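Sat 4 May

The county museum in Traltdale keeps its door count and its incident log in two different places, and until this spring I had never tried to read them side by side. The log is a bound book at the front desk. The door count is a spreadsheet. I asked for both after the second theft from the Sleiman room, and the desk let me sit with them for an afternoon.

The losses are small in money terms. A brass transit compass went first, then a tray of trade tokens. The tokens were valued for insurance at $2,000 as a set, a figure set long ago and never revised. The compass had no separate value on the schedule at all -- it was listed under "instruments, misc." with four other items, and the police report had to be written from a photocopy of the donor card.

What I wanted to know was when the cases were last checked before each loss was noticed. The log has a column for this. It is filled in most mornings through July of last year and then only now and then. For the tokens, the gap between the last signed check and the report is 20 days. The door count for that gap is 2,948, which includes school groups and a wedding party that used the lobby.
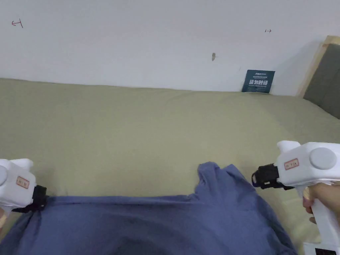 With a gap that long, the count is useless for narrowing anything down. A daily check would have cut the window to a single day's visitors. The museum has 4 cases with keyed locks and the rest are held shut with two screws and a strip of felt. The token tray was in one of the screw cases. The screws were back in place when the loss was found, so a glance from the doorway would have shown nothing wrong.

I have seen a proposal from Skukska for case alarms. It is a contact switch on each lid, wired to a panel behind the desk. The hardware looks fine. My objection is that the panel only sounds during open hours and keeps no record, so a lid opened while the desk is unstaffed leaves no trace. The Plurngate system the library uses writes each opening to a file with a time on it. It costs more per case and needs a network drop in the back hall, where there isn't one.

Either way the catalog has to come first. Of the cards I read in the Sleiman drawer, most give no dimensions, and several describe an object only as "old" or "from the ranch." A pawn shop can't match that to anything. A photo with a ruler in it, the weight, and a note of any scratches or stamped marks would do more than the alarms, and the museum already owns a scale.

I'm copying the log into a spreadsheet now. The entries before the desk changed to ballpoint are slow going.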